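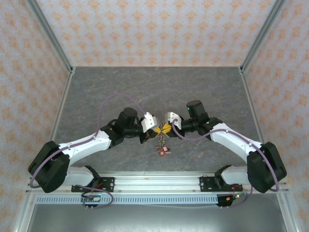

Minutes: upkeep of the two-arm cell, Promitz workshop
August 1, 2021

Thank you to everyone who gave up part of a Sunday for this, and to whoever brought the peach cake. We started late and nobody minded.

1. Cables
We had a good long talk about the purple cables, which everybody has an opinion on! The loop by each shoulder housing stays as it is, with enough slack for the arm to reach the middle. Vermeulen had suggested tying them down closer to the white links, and we were grateful for the advice, but we'd like to see how they wear first. Agreed to look them over every 1000 cycles and write it in the log.

2. Mounting plates
The bolts holding the 2 black plates to the rail were last checked in March. Agreed to go over them again before the next long run, left arm first, power off.

3. Boards under the rail
Some worry that the small boards hanging below the rail could get knocked during cleaning. Andex will be asked for a price on covers (8, so that we have spares). Until then, please wipe that side by hand and keep the vacuum hose well away.

4. Gripper fingers
The keys with the red tags remain our check piece after any finger change. Brodthorpe still owes us a pair of white fingers, and a friendly reminder will go out this week.

5. Any other business
The orange patterned wallpaper stays, by a comfortable majority.

Next meeting to be set by email.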